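Tanbridge Robotics Club Handbook
Section 4: Setting Up the Kitchen Counter Task

Read this section before your first session at the counter. It covers laying out the props, checking the arm's reach and recording runs. Power-up and emergency stop are in Section 2, and you must be signed off on both before you start.

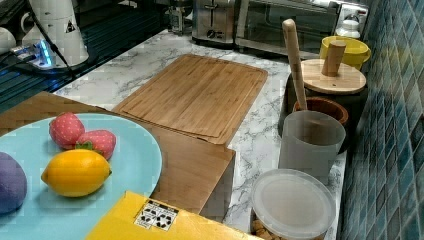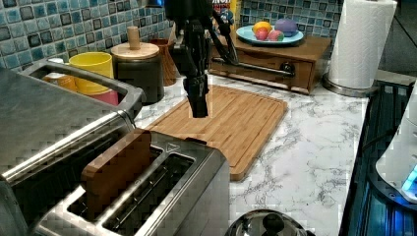
Reading time: 4 minutes
Last updated Aug 14, 2023 by Nisreen Issa

4.1 What the task is

The Grurholm event asks each student team to program an arm to move play food between a plate and a cutting board on a kitchen counter. The counter is furnished like a normal kitchen, and the program has to cope with the things standing around the work area. Teams are scored on pieces placed, pieces dropped and contact with anything that is not play food.

We practice with the light blue plate and the bamboo board. The board has a groove near its rim. A piece that comes to rest in the groove counts as placed under our practice rules, but the event judges may decide otherwise.

4.2 Before you lay anything out

1. Check the sign-up sheet. Two people must be present for every session, one at the keyboard and one at the stop button.
2. Put the arm in its park position and wait for the status line to read PARKED.
3. Wipe the counter and the board with a dry cloth. Do not use spray cleaner near the arm.
4. Unplug any heating appliance on the counter. Leave it unplugged for the whole session.
5. Route loose power cords toward the wall.

CAUTION: Do not reach across the counter while the arm is enabled, even if it has stopped moving. It may be waiting for the next command. Press stop first, then reach.

4.3 Laying out the props

1. Place the cutting board flat on the counter. It does not have to be square to the edge. The event layout changes between rounds, so turn the board to a new angle at least once per session.
2. Set the plate on its wooden stand. Press lightly on opposite sides of the rim to see whether it rocks. If it does, move it toward the middle of the stand.
3. Put the play food on the plate. New teams should start with one piece and add more after three clean runs in a row.
4. Arrange the background items. Cups, canisters and bowls go back by the tile. Appliances can go anywhere outside the working area, and you should move them between sessions.
5. Take an overhead reference photo and save it in your team folder under the session name.

Note: The plush strawberries squash when gripped, so the finger position at closing will differ from what you get with the lemon. Set a separate closing value for soft pieces in the Ghanem settings file. The starting value for hard pieces is 385. Do not go higher than that on the strawberries.

4.4 Checking reach and height

1. Load the program named board_check.
2. Set speed to SLOW.
3. Run the program. The gripper will travel to a point above each corner of the board, then stop over the center.
4. Watch the gap under the fingers at every point. If it looks uneven, stop and redo the height calibration in Section 3.
5. Watch the cable as well as the fingers. If it drags on a prop, move the prop and start again from step 3.

CAUTION: Tall items are the usual cause of collisions. Spatulas and anything else with a long handle should be kept well outside the path between plate and board.

4.5 Recording runs

Press R to start a recording and R again to end it. Every run gets a number automatically. The club's shared log stood at 1,162 runs in December and is now at 1,873, so please do not rename files by hand.

Mark each run PLACED, DROPPED or STOPPED. If you pressed stop for any reason, mark it STOPPED, even when the piece ended up on the board. Runs with no mark are removed when the log is cleaned up.

4.6 Common messages

Code 33, grip not confirmed: The fingers closed without meeting resistance. Check the piece's position on the plate and run again.

Code 12, path blocked: The planned path crosses a stored obstacle. If you have moved something since the last scan, scan again.

NIRNENT LINK LOST: The controller has stopped talking to the laptop. Press stop, reseat the network cable and restart from Section 2.

4.7 Packing up

1. Park the arm and switch off the controller.
2. Return the play food to its bin.
3. Copy your settings file to the team folder.
4. Sign out on the sheet and note any damaged props.

Section 5 covers the two-plate version of the task.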